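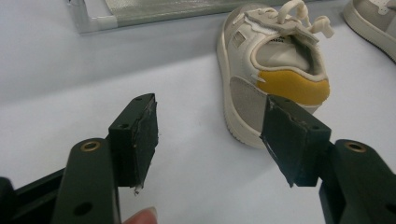
Is it worth paying extra for a "cool roof" coating on a flat-roofed addition?

Posted by Na-rae Ra, June 20, 2024

We have a single-story addition on the back of our house in Clinlow, built long before we bought the place. It has a flat roof covered in black rolled material, and the room under it gets miserable by mid-afternoon. The rest of the house is fine with the windows open. That room is not.

A contractor came by to look at a gutter and spent most of the visit talking about a white reflective coating called Billura. According to him it will cut our cooling bill by 46 percent and "basically make the roof last forever." I asked where the 46 came from and he said it was in the brochure. I have the brochure. It says "up to 46 percent" in large type, and there is a tiny star next to it that doesn't lead to anything. I looked on both sides.

I'm not against the idea. White stuff gets less hot than black stuff, I understand that much. What I don't understand is how a coating on one room can take nearly half off the bill for a whole house, most of which has a pitched roof and isn't being coated. When I said so he told me that I'd "see it when the bills come in," and by then of course I will have paid him.

Other things that may matter:

The room is around 22 feet long and not very wide. There is one window unit and we run it from June on.
I have no idea what insulation is up there. The ceiling is plasterboard and there is no hatch.
The roof doesn't leak, but there are two spots where water sits for a day or so after rain.
Winters here are cold, and we heat that room too.

Has anyone done this and measured anything? I don't want to hear that it "feels cooler." I would feel cooler too if I'd just spent that much money.

ridgeline_pete

You're right to be suspicious of the percentage. "Up to" covers everything down to zero. A number like that usually comes from the best case somebody could find, probably a building with a huge flat roof, no insulation and a lot of sun, and it may be the share of the cooling load coming through the roof and have nothing to do with the total bill. Ask him in writing which one it is. If he can't tell you, that's your answer on the number, though it doesn't tell you whether the coating is any good.

I'd find out what's in that ceiling before buying anything. Take down a light fixture (breaker off first) and look around the edge of the box with a flashlight, or cut a small hole inside a closet if the room has one. If it's empty up there, insulation will help you in summer and in winter. The coating only helps in summer, and in a cold place you give a little of that back on the heating side. Not a lot, with a low winter sun and snow on the roof half the time, but the brochure won't have a line for it.

One caution on insulating: flat roofs with no air space can get moisture trapped in them if you stuff them full from below without thinking about vapor. That part is worth paying somebody to look at, preferably somebody who doesn't sell the coating or the insulation.

The ponding bothers me more than the heat. A lot of the water-based white coatings don't like standing water. They soften or peel, and many warranties leave out ponded areas entirely. Read the warranty, the actual warranty, and see if the word "ponding" is in there. Fix the low spots first in any case.

As for "last forever," no. Coatings get dirty, and dirty white reflects less than clean white. Figure on washing it, and on recoating at some point. Get the price of the recoat now and add it in.

If you want a measurement, buy a cheap thermometer that logs, tape it to the ceiling of that room and put a second one outside in the shade. Run them for a couple of weeks before and a couple of weeks after. It isn't science, the weather will be different, but you can compare days that hit the same outdoor high. That beats anybody's memory.

MarnaK

we did ours two summers ago, different brand, and LOVE it. room is so much cooler. my husband was a doubter and now he tells everyone. go for it!! we didnt look at the bills but you can just tell. also looks nicer from upstairs

old_joist

Did mine over in Pedcombe, a garage we turned into a workshop. I did keep notes, for what they're worth. On a 90 degree day the ceiling inside was 8 degrees cooler afterward than on a similar day before. The air in the room was maybe 2 degrees cooler, with the door shut and nothing running. So yes, it does something. Is it what I paid for? I put it on myself with a roller, so I can live with it. At contractor prices I'd have been annoyed.

I had no insulation to speak of at the time. I put some in the following year and that made a bigger difference than the paint did, so I agree with Pete about the order. If you've got decent insulation already I doubt you would notice the coating at all.

Get a second quote too. My first was 32 percent higher than the next one for the same product and the same two coats, and the first guy also told me the price was only good that day. It was still good three weeks later when he called back.

Don't skip the cleaning before it goes on. Mine is peeling in one corner and it's the corner where I got lazy.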